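Menel 40 Dehumidifier

Tulleva Home Supply > Damp & Drafts > Dehumidifiers
In stock. Ships from our warehouse in its own carton, which is ugly but strong.
Page last revised 2 December 2022

The Menel 40 is a dehumidifier for basements, crawl spaces with standing room, and the sort of back room that makes your books curl. It pulls up to 40 pints of water out of the air in a day and puts it in a bucket. You then carry the bucket to a drain, feeling strangely proud of yourself, and come back to find it filling up again.

It's a beige box on casters. We have asked Menel whether it might come in another color. They sent us a very polite letter and another pallet of beige ones.

What it does

Air goes in the front grille, passes over a cold coil, and comes out the top drier and a little warmer than it went in. The water runs down into the bucket. When the bucket is full a float switch shuts the unit off and a red light comes on. There is no alarm, no app, and no voice telling you that your basement needs attention. You knew that when you bought a dehumidifier.

The control is a dial marked from Low to High, with a notch in the middle where most people should leave it. Turning it all the way up will make the machine run all night chasing a dryness your foundation has no interest in. If you own a humidity gauge, aim for a reading that keeps the musty smell away and the windows clear, then leave the dial alone.

Specifications

Capacity: 40 pints per day
Power draw: 300 watts on the low fan setting, more on high
Power cord: 8 feet, grounded plug
Drain hose: 6 feet, included
Filter: washable mesh, slides out from the back
Casters: four, two with brakes
Color: see above

Bucket or hose?

The bucket has a handle and a lid with a pour spout. The spout works well if you pour slowly. If you pour quickly, you have moved the water from the air to your socks.

The hose screws onto the fitting at the rear and runs downhill to a floor drain. Downhill matters. The Menel 40 has no pump, so a hose that climbs over a paint can on its way to the drain will stop there, and the bucket will go back to doing the job. If your only drain is a sink at waist height, look at the Wetira lift pump, sold separately. It plugs into a second outlet, sits on the floor beside the unit, and makes a noise like someone clearing their throat in another room.

How loud is it?

On low it sounds like a refrigerator. On high it sounds like a refrigerator with opinions. We wouldn't put it in a bedroom, though customers do, and some write to say they now can't sleep without it.

Cold rooms

Coils frost over when the room gets chilly. The Menel 40 has an automatic defrost cycle, during which the fan runs and nothing else appears to happen. Leave it be. If you're trying to dry an unheated garage in February, this is the wrong machine, and you want the Schmieder desiccant model instead. It costs more and weighs more, and its manual has been translated with great confidence.

Where to put it

Give it a hand's width on every side and more than that above, as the warm air leaves from the top. Close the doors and windows. A dehumidifier beside an open window is trying to dry the county. Keep the cord out of the walkway, and don't use an extension cord unless it's a heavy one rated for the load.

Keep it away from curtains and from anything you've been meaning to hang up to dry. Yes, it will dry laundry. The laundry should be across the room.

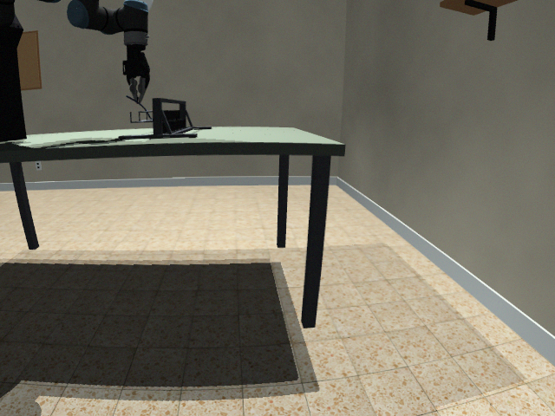
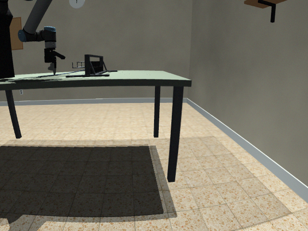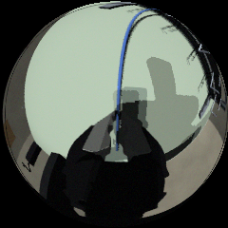
Cleaning and storage

Rinse the filter under the tap every couple of weeks and let it dry before you slide it back in. Wipe the bucket out with a little dish soap when it starts to feel slick, and check under the float for lint. Most of the units that come back to us as "dead" have a float stuck in the up position, held there by something that used to be a sweater.

For the off season, empty the bucket, run the fan for an hour with the dial on Low, wrap the cord around the two hooks, and store the unit upright. If it has been on its side, stand it up and wait a day before switching it on.

Parts and returns

We stock filters, buckets, floats and hose fittings. Casters come in pairs, so losing one gets you a spare. Unused units may be returned in the original carton. Used ones go through the warranty desk; please empty the bucket first.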